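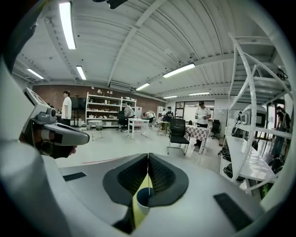 # Warell Recipe Reviews

Reader comments scraped off the bottom of recipe pages, with permission from the people who ran the pages. Mostly baking. Heavy on banana bread, because the internet is heavy on banana bread.

Version dated 16/02/2022. The next one is planned for April, oven willing.

## Files

- `abella.csv`: cakes, muffins, quick breads
- `dekmont.csv`: soups and casseroles
- `sidimness.csv`: everything the other two refused to take, including one very long thread on pickled eggs

## Columns

| name | what it holds |
|---|---|
| `recipe` | title as posted, capital letters and all |
| `stars` | 0 to 5; 0 means left blank |
| `text` | the comment |
| `swaps` | ingredients the reader changed |

## Known trouble

Stars and text don't get along. Expect five stars from people who haven't made it yet, and one star from people who left out the sugar and found it wasn't sweet.

`swaps` was filled in by hand. Once a comment passed 7 swaps we stopped listing them and wrote `other dish`.

Spelling is untouched. "Definately" wins by a mile. Please don't fix it and send us the diff.

Comments under 6 words were dropped, so "yum" is gone. So is "YUM". We kept "yum yum yum yum yum yum yum" after some debate.

## Not good for

Deciding what to cook. One of us tried the top-rated meatloaf and would like those 20 dollars back.

## License

Use it for anything, but keep this file with it.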